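Neues aus Pirkville

Ihr Lieben, unsere Solokampagne geht in die nächste Runde, und ich muss gestehen, dass ich mich beim Würfeln selten so verzettelt habe wie diesmal! Gustau sollte bloß den Brief bei Jacquet abgeben, aber dann kam eine 100 auf der Ereignistabelle - und schon stand der alte Rullosus in der Tür.
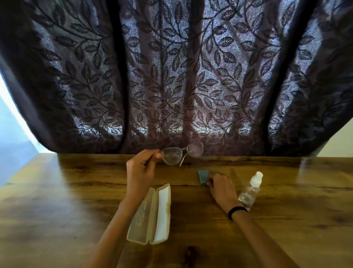 Oddur Nørgaard hat mir danach geraten, den Spannungswert auf 30 zurückzusetzen, und das probiere ich im Juli gleich aus. Wer mitlesen mag: Szene 58 kommt mit dem nächsten Rundbrief.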